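## 4. Assigning Chores to the Clindus Arm

This section applies to workshops and households that intend to use the Clindus arm for tidying, fetching and sorting. Read it in full before the first work session. The arm can complete a limited set of chores at this time, and the operator remains responsible for each one.

1. Select one chore from the approved list in the Shawky control panel.
2. Set the travel speed to 38 percent or lower.
3. Open the gripper fully and confirm that no object is held.
4. Run the chore 2 times under supervision before saving it.

**Caution:** Keep all persons outside the marked work area while the arm is moving. Do not reach between the fingers.

Rooms with tables, shelving and storage bins are suitable for first trials. Small objects left on the floor should be picked up by hand before the session starts - the arm does not reliably tell a dropped part from litter.

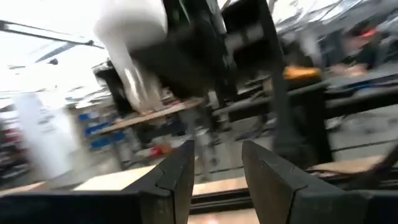
Can the arm be left to clean a workshop by itself?

Supervision is required at all times. Sweeping, wiping and folding cloth are not approved chores in this release, and sorting is approved only for rigid items weighing 850 grams or less.

**Note:** A chore that was saved in one room must be taught again in another. Moving a table or a shelf also requires a new trial run.

5. Record each failed grasp in the service log.
6. After 8 failed grasps in one session, stop the arm and contact Gullcombe support.

Requests for additional chores may be sent to Marloes Cuypers, Product Documentation, Gullcombe.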